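Two arms, one rail: getting a home-built pair to share a workspace

Last time I wrote up a single arm on a bench, and the most common comment was some version of "okay, now do two." So I did two! It took most of March, a fair bit of swearing, and more cable than I thought I owned. If you already have one arm moving reliably, the second one is less work than you'd guess. It's the space between them that eats your evenings.

I'm assuming you've got both arms assembled and homed, and that you can jog each of them from a laptop. If you're still fighting with that part, go back and finish it first. Two half-working arms are much worse than one.

What I used

The arms are a pair of secondhand Willems units that I bought as a lot. The grippers are Zukier parallel ones with a camera module mounted up top. For the software side I run Plarkovov, mostly because I know where all its settings are hidden. The power supply is a Veltov, and I'd buy it again. You'll also want a long piece of aluminum extrusion, more framing for the corners and back, a bag of T-nuts (get double what you think), and something to hang on the walls. All in, leaving out the arms, I spent just under my limit of $300.

Step 1: Bolt down the rail

Both arms hang off the near edge, so the rail has to be dead solid. Mine flexed at first and the grippers would wobble for a second after every stop, which made the wrist cameras useless. I added a bracket at each end and one in the middle, and the wobble went away. Square the rail up against the rest of the frame before you tighten anything. Then tighten it, go have a coffee, and check it again, because mine had crept by the width of a pencil line.

Step 2: Set the arms apart

Everyone wants to know the spacing. I can't give you a magic number, but the test I use is easy. Stretch each arm straight out into the middle with the motors off and see where the tips can meet. You want a generous patch in the centre that both can reach, and you want the shoulders far enough apart that the elbows don't knock when they're folded. I moved mine 3 times before I was happy.

Step 3: Cables, cables, cables

Leave slack at the wrist. More than that. A cable that looks sloppy when the arm is parked will go tight as a guitar string at full reach, and then you'll lose the camera feed halfway through a move and blame the software (I blamed the software for two nights). Rotate the wrist both ways by hand with the power off and watch what the cable does the whole way around. Corrugated sleeving is great along the links, but don't force it through a sharp bend.

Step 4: Give each arm its own half

In Plarkovov, draw a zone for the left arm and a zone for the right, then a shared strip down the middle. Only one arm gets to hold the strip at a time. The other one waits. I set the timeout to 3000 milliseconds, and after that the waiting arm backs off and asks again. It looks terribly polite when it works.

Run this slowly at first with nothing on the floor at all, and keep a hand near the stop button. I mean it about the button – put it where you can hit it without looking.

Step 5: Fruit

Now for the fun part. I like fruit for a first job because the shapes are all a bit different and everybody in the house understands what the arms are supposed to be doing. Put down a basket with an open top, set out the fruit, and let one arm do the placing while the other goes after the bag.
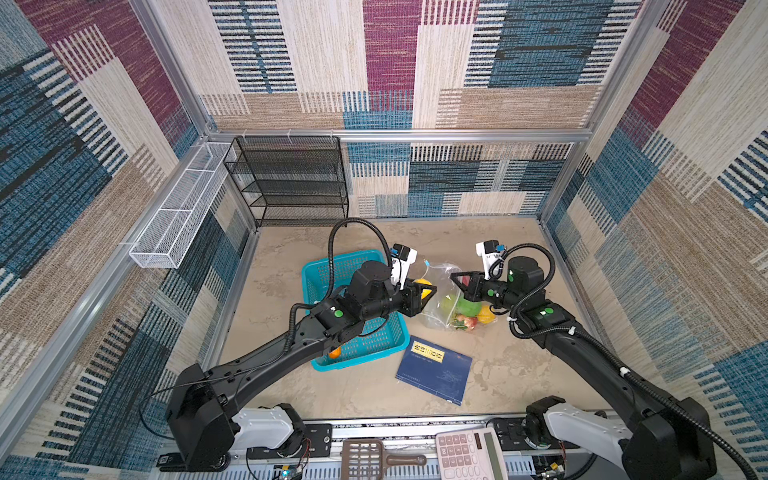
Posted by ExtrusionAndOn

The left arm has the yellow one up by the basket rim there, with the right one reaching for the clear bag. Bags are hard, by the way. The plastic shines, it folds wherever it likes, and my depth readings over it were garbage until I dropped the approach speed and had the gripper come in from higher up. If yours keeps missing, practise on loose fruit first and save the bag for another night.

Give the basket a spot both arms can get to, and mark that spot on the floor with tape so you can put it back after you bump it. You will bump it.

If the placing arm keeps clipping the rim, raise the waypoint over the basket before you touch anything else. I wasted ages fiddling with grip force when the arm was simply coming in too low.

Next up is getting the two of them to pass something hand to hand. I've got it going with a rolled-up sock so far, and I'll post the settings once it manages an orange.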